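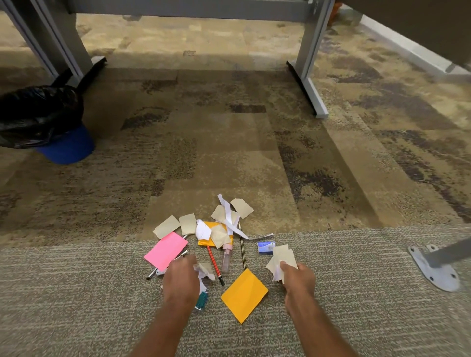 **No. 42**

*Friday, October 23, 2020*

Quick one today. Have to be out the door by noon and I still haven't found my other shoe.

So the desk drawer. The deep one, the one that sticks. I finally did what Estela Montecinos has been telling me to do since June, tipped the whole thing out on the floor. Her rule: you can't sort a drawer while it's still a drawer. Fine. She was right. Don't tell her.

Mostly paper. SO much paper. Torn squares, long twisty strips, bits balled up for no reason I can remember. The sticky notes at least are easy to spot, pink and orange, you can't miss them. A red pen, a pencil with gold on it (fancy! no idea where I got it), the little clear spray bottle with the pink top. I'd been looking for that since before we moved from Prumgate, and I'd already bought another one. Two other ones if I'm being truthful.

Method, if you can call it that:

- scraps with nothing on them, straight to recycling, grab by the handful
- scraps with writing, read once, decide, no second pile
- pens get one scribble on the back of an envelope, dead ones go
- small things in the old tea tin

The "no second pile" part is where I always fall down. I had a second pile inside of ten minutes. Then a sort of third pile, which was things from the second pile I felt bad about. An old bus timetable from when I worked out at Cevton. A note in my own handwriting that says "call re: hinge." What hinge?? I stood in the hallway and looked at all the hinges. They're fine.

Also found: a recipe Drahomíra Lukáč gave me for her poppyseed roll, written on the back of a Dunleavy's receipt, half of it missing. It goes as far as "let it rise until" and then there's a tear. I went back thru the recycling bag for the other half. Not there. Have emailed her. She'll say she told me to copy it out properly, and she did, more than once.

Kept the recipe anyway. Taped it inside the cupboard door over the flour.

Carpet note for anyone doing this at home: don't do it where two carpets meet. I picked the spot right on the join, the gray one and the speckly brown one, and anything small and beige just vanishes into the brown. I was patting the floor like I'd lost a contact lens. Next time a bedsheet underneath, then you pick up the corners and shake it over the bin. Estela did mention the bedsheet. I wasn't listening by then.

Took 23 minutes, I had the oven timer on. Would have been less without the timetable.

Still to do: the drawer itself, which has a layer of pencil dust and something sticky in the back left corner. Going to try warm water first. And it needs dividers or it'll be the same again by spring. Gollow do a set for $19 but I think I can cut down a couple of cereal boxes and see if I can live with that. Will measure tonight. If anyone has done the cereal box thing and it held up, let me know what you used to stick them, tape or glue, becuase last time I used tape and it peeled off in a week.

Shoe was under the coat. Off now. Kitchen drawer next week, the one with the string.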